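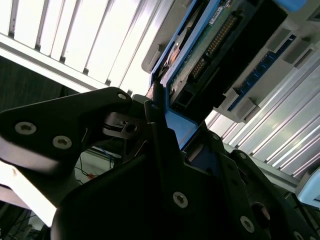 Do drives have to come out of the blue frames before they are handed in?
Leave them in, and the bench will take them out when the disk is tested.

Minutes of the parts reuse meeting, Skerdale workshop, March 2018

Hauwa Ojo took the chair. The July minutes were agreed.

1. Drives. Nistico have asked for 50 tested disks. Stock on the shelf is 855, some untested. Agreed to test the older ones first and to write the result on the card.

2. Holders. The grey panel with the slots was discussed. Wolero can supply three more to the same pattern. H. Ojo to ask for a price.
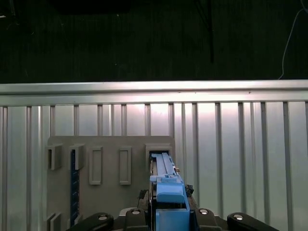

Grey slotted panel, item 2

3. Towers. It was agreed that cases are opened lying on their side, and that memory and graphics card stay in until the drive has been dealt with.
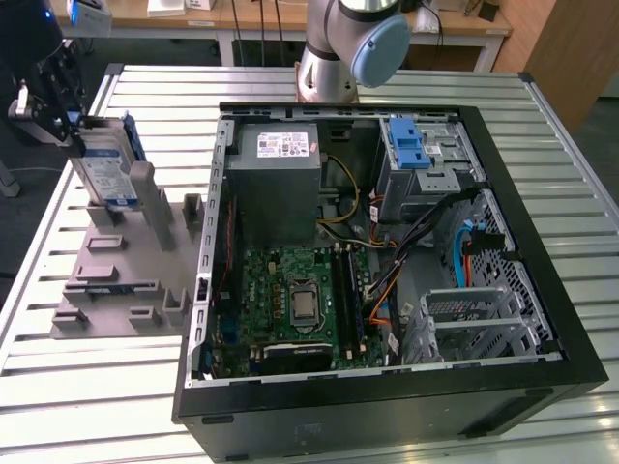
Page 3

Cables are to be left plugged in at the board end where possible. Sveinbjörnsson will collect stripped cases monthly.

4. Any other business. More labels needed. The key to the back store is still missing.

Meeting closed at ten past four.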